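Call for Performers: Larach Theater Fall Program

Stage company seeks puppeteers, movers and two musicians

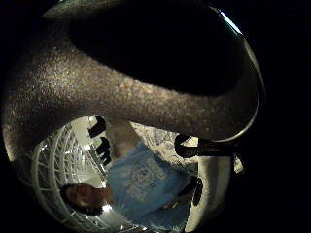 A gray speckled glove, seen very close.

Larach Theater is looking for performers for its fall program of short stage pieces for family audiences. The program has four pieces, each under 25 minutes, and plays in the main hall, which seats 249. Rehearsals start in July. We are casting six puppeteers, three movers and two musicians.

The pieces

"The Ferryman's Coat" and "Memon" are both new. "Memon" is a nearly wordless piece about a night watchman and the moths that live in his lamp. "Salt Road" returns from last year with a partly new cast. The fourth piece is still being written and will be built in the room with the performers, so please apply only if you are comfortable working without a finished script.

Who should apply

Puppeteers should have at least one season of live work, paid or unpaid. Rod and tabletop experience is useful. Marionette experience is not needed for this program. Movers should have training in dance, mime or physical theater. Speaking parts are small and are shared among the whole cast.

Musicians need to play at least one portable instrument and be willing to be seen on stage. Accordion, clarinet and hand percussion would all suit the scores we have so far – other instruments are welcome.

Everyone in the cast helps with load-in and reset between pieces. You should be able to work with your arms raised for long stretches and kneel on a hard floor. Kneepads are provided. If you need an adjustment to do the work, tell us in your application and we will talk it through with you.

Time and pay

Rehearsals run from 10 a.m. to 4 p.m., four days a week, for five weeks. Performers are paid $549 per rehearsal week and $92 per show. Out-of-town performers can get up to $400 toward travel. We do not provide housing, but the office keeps a list of rooms nearby.

There may be a short tour with our partner company Norkico after the home run. Tour dates are contracted separately, and you can apply for the home run only.

How to apply

Send a one-page resume and a link to no more than three minutes of video. A phone recording is fine. Please say which role you are applying for and list any dates you can't work. Do not send a headshot.

Auditions are held in small groups in the Junach Studio, on the second floor, and last 90 minutes. Bring soft shoes and wear dark clothing. Puppets will be supplied – please leave your own at home. Musicians should bring their instrument and one short piece of their choice.

Address applications to Yurani Marulanda, program director, at the theater office. All applicants will get a reply, including those not called to audition.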